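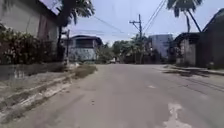 The practice road. Long, straight, dusty.

Learning to ride a bike at 41, is this a reasonable thing to attempt without a teacher?

Reshma Coetzee

I never learned to ride a bike. There's no sad story behind it. My brother got the bike, I got the piano, and neither of us uses what we got. It didn't matter until this spring, when I changed jobs and found myself working two miles from my house with a bus that takes a scenic route through three other neighborhoods to get there.

So I bought a used Gokier, the folding kind, from a man who assured me that it "basically rides itself." It does not. I've been taking it out to the road in the picture at 6:30 in the morning, before anyone is up to have opinions. I've had 10 sessions so far. What happens is this: I get on, I push off, I pedal two or three times, the front wheel starts swinging left and right like it's looking for someone in a crowd, and I put my foot down. Repeat until it's time for work, to which I then take the bus.

I've read that you're supposed to take the pedals off and scoot. I've also read that you're supposed to just commit and look ahead. My husband's method is to jog behind me holding the seat, and we would like to stay married, so that's finished.

What I want to know:

Is scooting without pedals a real thing for adults, or is it something people say because it works on four-year-olds?

Are the small wheels on a folding bike making this harder? The seller said no, but see above.

Should I be practicing on pavement at all? My sister keeps telling me to use the soccer field behind the school because grass is soft.

And how long did it take you, if you learned late? I have told people at the office that I'm biking in by October. I don't know why I did that.

2,142 views · 3 answers · 18 comments · Share

Beathag MacKinnon

I learned at 53, so let me start by saying you're practically a child prodigy.

Yes, take the pedals off. Yes, it's real. The trouble with learning the way you're doing it is that you're trying to learn balancing, pedaling, steering and not dying all in the same three seconds. Scooting lets you do the balancing part by itself, and balancing is the only hard one.

Drop the saddle until both feet are flat on the ground with your knees a little bent. It will look ridiculous. Then take the pedals off. Watch out for the left one, which unscrews the opposite way from what you'd expect, and if you lean on the wrench in the wrong direction you'll tighten it so hard that you'll need a neighbor. Ask me how I know. (Some folding bikes have folding pedals, which come off the same way. If yours won't budge, a shop will do it in a minute and be very polite about it.)

Now walk the bike along while sitting on it. Boring. Then take longer steps. Then push with both feet at once and lift them, and see how far you roll. The first day I rolled about as far as I could have fallen. By the third day I could glide past two houses. You want to get to where you can glide long enough to get bored and look at something. Then put one pedal back on and rest a foot on it while you glide, and after that the other pedal. The day the second pedal went on I rode the length of the parking lot and yelled at a pigeon. I was that pleased.

About the front wheel swinging around: you're going too slow. Everybody does at first, it seems like the cautious choice. A bike at walking speed is a wobbly object and a bike at jogging speed wants to stay up. And you're gripping. Try wiggling your fingers on the bars. If you can't, you're strangling it.

Your sister is wrong about the grass, lovingly. Grass is bumpy and slow, so you have to push twice as hard to get half the speed, and then you fall over because you're slow, and you land on the soft grass and conclude that grass was a good idea. Short, dry grass on a gentle downhill is all right for the very first glides if you're truly afraid. Otherwise stay on your road. It's wide and straight, which is most of what you want. I'd keep to the clean parts, dust and grit are slippery under a small tire when you brake.

Took me three weeks of going out most evenings. Then another couple of months before I'd take a hand off to signal.

Helpful 94 · Reply 7 · Share

Muammer Gökçe

Get rid of the folding bike. You cannot learn on small wheels. I had an Istora with big wheels as a kid and learned in one afternoon, no pedals off or any of that. My father let go and I rode. Adults overthink this.

Also wear gloves.

Helpful 6 · Reply 9 · Share

Saimi Sjöberg commented:
I learned on a folder as an adult, so you can. The steering is twitchier, he's right about that much. What helped me was pumping the tires up properly, mine had been half flat since I bought it and I thought that was the ride quality. The gloves are good advice too.

Muammer Gökçe commented:
I said what I said.

Reshma Coetzee commented:
I went and squeezed the tires. I could nearly fold them. No comment on the seller.

Cengiz Dursun

I used to teach adult beginners on Friday evenings through a bike shop called Zerker, now closed, and I agree with nearly all of Beathag's answer. Adding a few things she didn't get to.

Small wheels: they do react faster to your hands. On a 16 or 20 inch wheel a nervous twitch becomes a swerve, and on a full-size bike the same twitch gets swallowed. I've taught people on folders and they got there, usually a bit later than the rest of the class. If somebody will lend you a plain full-size bike with a low step-through frame for two weekends, take it, learn on that, and go back to the Gokier once you can ride. If nobody will, don't buy one for this. The bike you own and are annoyed with is good enough. Do check that every hinge and clamp is locked before each session. I know you know. Check anyway.

Where you look matters more than people want it to. Beginners stare at the front wheel, or else they find a crack in the road and aim for it with perfect accuracy. If there's a patch you don't want to hit, stop looking at it. Choose something a long way down the road and look at that. I used to stand at the far end of the lot waving, and students would ride directly at me, so I had proof it worked and a few bruises.

Brakes: learn them before you need them. Walk beside the bike and squeeze each lever so you know which does what and how hard. Then do it while gliding. Use both together, gently. Most of the scrapes I saw came from someone who'd just ridden properly for the first time, was thrilled, and realized they had made no arrangements for stopping.

Starting off is its own skill and you should practice it separately once you can glide. Put one pedal up high and a little forward, foot on it, other foot on the ground. Press down hard, and let that one push carry you while the second foot finds its pedal. Don't look for the pedal. It's where you left it. If you start with the pedal at the bottom you've got nothing to push with, and I'd bet that's part of your two-or-three-strokes problem.

Keep sessions short. Twenty minutes, then go home while you're still in a decent mood. People who grind for an hour and a half get tired arms, start gripping again, and end up worse than when they began. You'll often find you're better the next morning for having done nothing.

Helmet, long pants, closed shoes, laces tucked. If you're out at 6:30 in October you'll want lights too.

As for the office, riding down an empty road and riding two miles in traffic are different jobs. Do the route on a weekend first, early, and walk any intersection you don't like. You can get off and push whenever you want. I've been riding for most of my life and there's a left turn near my house that I still walk.

Helpful 71 · Reply 2 · Share

Reshma Coetzee commented:
Pedals are off (you were right about the left one, I needed a neighbor). Tires are hard. Glided past the first driveway this morning and then stared at the curb and went to it. Will report back. My husband has asked if he's allowed to watch and I've said from indoors.

Beathag MacKinnon commented:
Everyone visits the curb. Keep going, and raise the saddle a little once the pedals are back on or your knees will complain.

Show 13 more comments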